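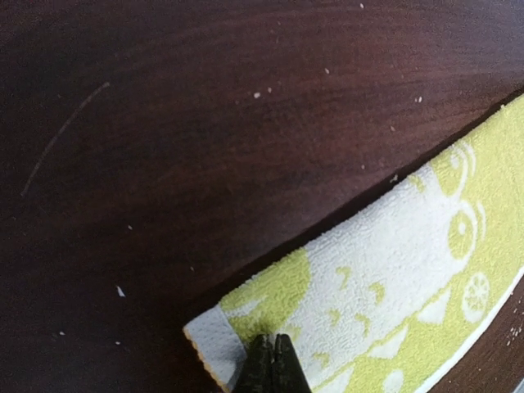

Varnished wood tabletop with crumbs, one pale curved scratch and a folded terry towel.

Wood Table Care: Frequently Asked Questions

These answers apply to tables from the Brisel and Tradham ranges with a dark varnished top. Oiled and waxed tops are covered on a separate page.

How do I clear dry crumbs from the top?

Lift them or brush them off with a soft brush, then wipe. Dry crumbs pushed across varnish under a flat cloth can act as a mild abrasive, particularly crusts, coarse salt and sugar. A vacuum with a soft brush head also works. Keep the hard edge of the nozzle off the surface.

Can I use a terry kitchen towel?

Yes, for blotting spills and for drying. The loops take up water quickly. They also hold grit, so shake the towel out before it goes on the table and fold it so that a clean face is down. For the final wipe use a flat-weave cotton or microfiber cloth.

Will a printed or dyed towel stain the varnish?

A dry towel will not. A damp one left in place overnight may transfer color, and it can leave a white haze where moisture has entered the finish. Wash new towels before first use and hang them up when you are done.

What cleaning solution do you recommend?

Softić surface soap, diluted at 2 ml to 200 ml of lukewarm water. Wring the cloth until it no longer drips. Wipe with the grain and dry at once. Do not use the following on varnish:
Ammonia or window cleaner
Scouring powder or cream
Vinegar at any strength
Silicone spray polish (it prevents later coats from bonding)

How do I tell a scratch from a mark on the surface?

Look across the top at a low angle with a lamp on the far side, then draw a fingernail lightly over the line. If the nail does not catch, the line is either a deposit or a scratch confined to the upper part of the finish. Wipe it with the diluted soap. A deposit will lift and a scratch will remain. A light line on dark wood is often damaged varnish with the color underneath still intact.

How do I treat a single fine scratch?

Clean and dry the area. Apply a small amount of Brasik finish restorer, dark shade, on a folded cotton cloth and work along the line. Leave it for the time stated on the bottle, then buff. Test first on the underside of the table. If the scratch has gone through to bare wood, use the Brasik touch-up marker before the restorer.

What causes a hazy patch?

Two things, usually. Moisture haze is smooth to the touch and has a soft outline, often in the shape of whatever stood there. Abrasion haze is made up of many fine lines crossing one another and is easiest to see where the light reflects.

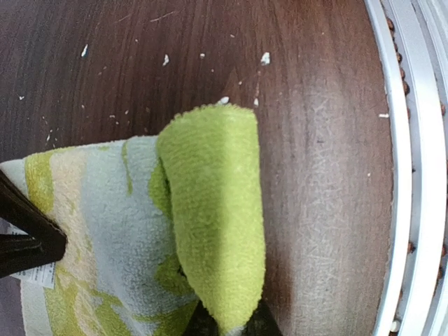 Fine crisscross scuffing on a dark wood surface, beside a curved white and silver rim.

Can abrasion haze be polished out?

Light haze can be reduced with restorer. Heavier scuffing needs a new top coat. Spot repair tends to show at the border of the patch, so we advise recoating the full top - order kit 415 for the Brisel and kit 104 for the Tradham. Both kits contain varnish, abrasive pads and a tack cloth.

Do trays and bowls damage the finish?

They can if they are slid. Metal and unglazed ceramic are the worst, and a heavy tray concentrates its weight on the rim or feet. Fit felt pads, check them for embedded grit every month or so, and lift the tray when you move it. Bowls filled with pebbles or beads should be emptied away from the table.

Should I use a tablecloth instead?

A cloth reduces wear from plates and cutlery. Crumbs still work their way underneath, so take it off and wipe the top weekly. Avoid vinyl-backed cloths, which can soften varnish in a warm room.

The top is glossy in some places and dull in others. Is this a fault?

Uneven sheen on a used table is normally wear or polish residue. Wash the whole top with the diluted soap, let it dry overnight and check again in daylight. Contact us if a new table shows uneven sheen on delivery.

How do I order a recoating kit?

Use the spare parts form and select the table range first. Orders received before noon on Wednesday ship the same week. Varnish cannot be returned once the can has been opened.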